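In Praise of the Short Menu

16 Apr 2026
By Raquel Pacheco

There's a diner in Hurville with 5 dinners on the menu, and I drive 30 minutes past places offering 200. My sister thinks I'm nuts. She likes options, she says, and then she reads every page and orders the chicken anyway.

I used to be like her. Then last July I sat in a restaurant so long, flipping laminated pages, that my kids ate all the crackers and I'd stopped being hungry. How good can a kitchen be at tacos and lasagna and pad thai? 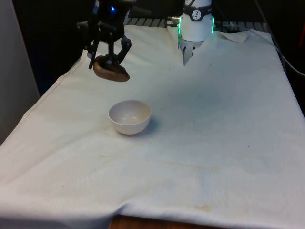
Something brown and rounded, over a white cloth.

Give me a cook who makes four things and makes them all week! If the soup is bean, I'll have bean. I don't even love bean soup, but I've come around on plenty of food just because it was what they had — beets, for one, and liver (once).
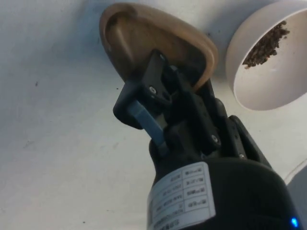

A wooden spoon, broad in the bowl.

I know short menus are hard on picky eaters and on anybody with allergies, and I don't have a great answer there. Call ahead, I guess. But if you run a place and you're thinking of adding a sushi page, please don't. Fix the fries first.

Related
Why I Stopped Tipping on My Phone
Bring Back the Bread Basket
Is Brunch Too Loud?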